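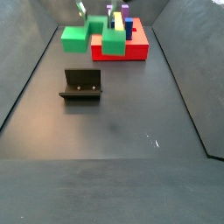
Amnuay Srisuk writes to say that the lid of a block puzzle should go back on the shelf with the puzzle inside it, in one layer, and that anyone who can't manage this ought to be playing dominoes.

I read the letter twice, once standing up. Amnuay has been coming to the Irside puzzle table longer than I have been writing this newsletter, and the point is fair. We own 21 block sets. On a good evening most of them get opened, and by the time the lights go off the pieces have formed new friendships. The purple ones travel. I found two of them in the tea towels in January.

So, the spring sort-out. Bring a cushion if you are a floor person. We'll tip everything onto the long tables and work back toward something like order, beginning with the big Horkmont set, which claims 52 pieces on its box and has not been asked to prove it in years. The stepped pieces are the trouble. A zigzag looks as if it will lie down nicely beside a flat red slab, and then it has one end in the air and you are holding the lid on with your elbow. My own method is to put the wide, low blocks in first and stand the tall ones up in a corner, which Amnuay's letter calls "shelving by despair."

The Rattanakul set may stay as it is, in the cookie tin. I know it has its own box. I have seen the box. Please leave the tin alone.

Anything that fits no set goes in the Drallamico carton under the window, along with the dice, the lone chess bishop and whatever that cork thing is. If you took a piece home in a coat pocket, bring it back and drop it in the carton. We won't be looking.

We start at 6:30 and there will be soup. Last year's sort-out took until ten because two members began building on the half-finished pile and had to be spoken to. One of them was me. Labels and rubber bands are in the drawer by the sink, and the good scissors are with Amnuay, who will lend them on request and wants them back the same night.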